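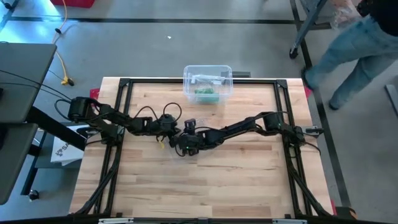

Fotach two-arm bench kit now open for orders

Stotent has started taking orders for the Fotach, a tabletop kit with two small black arms that mount on opposite sides of a wood work surface. We had one on loan for 14 days, and Nuno Fonseca wrote up his notes for members who are thinking about buying.

The kit ships in two cartons. You get the arms, the grippers, the rail frame, the clamps and all the cabling. The tabletop is sold separately, though any flat board of the right size will do. Nuno put the frame together in one afternoon. The rails went on quickly. Routing the arm cables down to the corners took longer than the manual says, and he ended up redoing the left side after the first try left too little slack at the base.

Both arms can reach the middle of the table, so one can hold a part while the other works on it. They can also run into each other there. The Radu software that comes with the kit has a shared-zone setting that slows both arms when the grippers get close. It is off by default — turn it on before your first run.

We stuck to light items such as bags, small containers and soft packaging. Stiff plastic tubs were easy. Thin clear bags gave us the most trouble, and we had to lower the grip force twice before the results were steady. Over 19 runs of the same pick-and-pass job, six needed a restart, most of them on the first morning.

Support comes through Wastden, who answered our two emails the same day. Spare gripper fingers are in stock. Replacement servos have a wait of almost 6 weeks, so order one early if your shop depends on the kit.

The loan unit is still set up, and members can book an hour on it through March. Write to Natalia Ocampo at the front desk with the time you want, and bring your own parts to test.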